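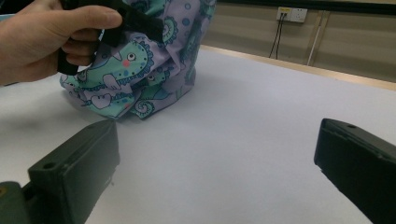
Latbridge bag charge starts in February, and yes, it covers the farm stand too

Well, it passed. The town council voted late last night to put a 16-cent charge on every throwaway checkout bag in Latbridge, paper and plastic both, starting in February. I was there until the end, which was close to 11 p.m., and I had a granola bar for dinner, so forgive me if this comes out a little loose.

The short version for those of you reading this in line somewhere: if you bring your own bag, nothing changes for you. If you don't, you pay 16 cents a bag, and it shows up as its own line on the receipt. Stores keep 4 cents of that to cover the extra bookkeeping and the rest goes to the town for storm drain cleaning. The drains on Sebastian Avenue are named first in the ordinance, and anyone who tried to get to the post office after the October rain knows exactly why (I lost a perfectly good shoe in that puddle).

Now for the longer version, because my inbox has been a zoo.

The thing that held everything up was paper. The first draft only went after plastic, and I think that one would have sailed through over the summer. Then somebody at the public works office pointed out that the stuff they pull out of the drains in fall is mostly leaves and wet paper, and the whole thing went back for a rewrite. By the time it came around again the grocery people had woken up, the takeout people had woken up, and my neighbor across the hall had made a sign. It was a nice sign! She had it laminated.

The town got 137 written comments, and the clerk put them all in a binder at the front desk where you can still go flip through them. I spent a good part of yesterday afternoon doing that. A lot of them are one line long, yes or no, with a name. A few go on for pages. There's one on the back of a pharmacy receipt that makes a pretty strong case for charging more, and one written as a poem, against, that rhymes "checkout" with "heck out." I came in leaning yes and walked out still leaning yes, but I'd be lying if I said the people against it didn't have points. If you walk to the store after work, you don't always have a bag on you. If you're feeding five people on one paycheck, small change isn't always small.

That second point did get somewhere. Anyone paying with food benefits is exempt from the charge, full stop, and the cashier isn't supposed to ask anything beyond what's already on the screen. Each household can also pick up to four reusable bags free from the town hall lobby. You need something with your address on it, and they're first come, first served. The bags are plain tan with long handles. I tried one on my shoulder and it fits over a winter coat, so good job to whoever ordered those.

The other fight was over what counts as a bag. I did not expect to spend most of an hour of my life on this, but there I was. Produce bags don't count. Bread sleeves don't count. The little paper sacks at the pharmacy counter don't count. Dry cleaning covers don't count. Takeout does count, unless it's soup, and I wish I were kidding. Somebody from the noodle place stood up and talked about hot broth on car seats for the full time allowed and I guess it worked, so anything with liquid in it can go out the door in a free bag. The farm stand out by the reservoir asked to be left out because it's seasonal and mostly cash. The council said no to that, and it was the one moment of the night when people groaned out loud.

Prundetti is the store everybody was watching, since it's the only full grocery we've got. The company didn't fight the charge in the end. It asked for more time to change over its registers, and it asked that the self-checkout lanes be allowed to work on the honor system, where you tap in how many bags you used. It got the honor system and didn't get the time. The register software comes from an outfit called Nirkex, and the store's letter in the binder says the update is already scheduled for January, so I'm not too worried there. I would expect a slow first morning, though. Go after lunch.

For what it's worth, I ran my own very unscientific check of the trunk of my car this morning and I own a ridiculous number of cloth bags. Conference bags, a wine store bag, one from a bank that no longer exists. Every single one was in the trunk and none of them had been inside a store in months. I suspect that's the real problem for a lot of us, so mine are going on the doorknob tonight.

A few of you asked about washing them, and the county health office does have a handout on it, which is stapled into the packet. The gist is to wash cloth bags like you'd wash dish towels, keep one just for raw meat, and don't leave them balled up in a hot car. (See previous paragraph. I know.) If yours has a stiff board in the bottom, take that out first and wipe it down by itself.

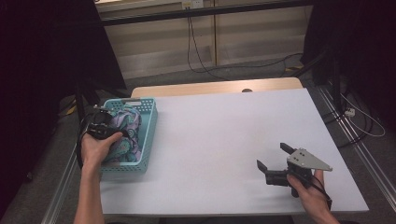 Alcides Araújo thinks the town has the order of things backwards. He told me in the hallway that he would have handed out the free bags first, let people get used to carrying them through the winter, and only then started charging. "You teach the habit and then you send the bill," was how he put it, and he said he'd written pretty much the same thing in his comment. He also wanted it on the record that the soup rule is silly. I promised, so there it is.

I put his question to the council president during the break. The answer was that the bags are supposed to be in the lobby by the first week of January, so there's a few weeks of overlap, and if the delivery slips they'll talk about it. That isn't a promise to move the start date, and I asked twice.

What about enforcement? There's a warning first, in writing, and after that a store can be fined. Nobody is going to be standing at the exit looking in your cart. The town doesn't have the staff for it and said so. Complaints go through the same form you use for potholes, and if your experience with potholes is anything like mine you can draw your own conclusions about the speed.

The vote itself took no time at all. There were 2 votes against, one over the farm stand and one from the member who's been against it since the plastic-only draft, and to his credit his reasons haven't budged an inch. He'd like the money tracked in its own account so it can't wander off into the general fund. That got added as an amendment and everybody went along with it, him included, and then he voted no anyway.

The ordinance comes back for review a year after it starts. Public works will report on what's coming out of the drains compared with this year, and the council can change the price, drop paper, or scrap the whole thing. If you've got strong feelings, write them down now while they're fresh and send them in later. The binder people are very nice about late comments, they just can't count them toward this round.
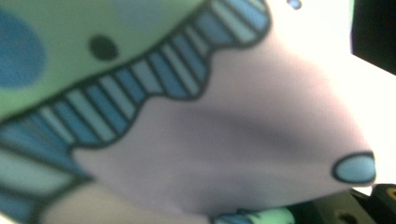
Printed fabric in green and blue, up close.

Couple of odds and ends before I go find some real food. The lobby at town hall closes at 4:30, earlier than the rest of the building, so don't make my mistake and roll up at ten to five. The full ordinance is posted on the board outside the clerk's office and should be on the town site by the end of the week. Small shops with questions about the receipt line can call the clerk directly, and she asked me to say mornings are better.

And if you were the person who left a blue umbrella under the back row last night, it's at the front desk next to the binder.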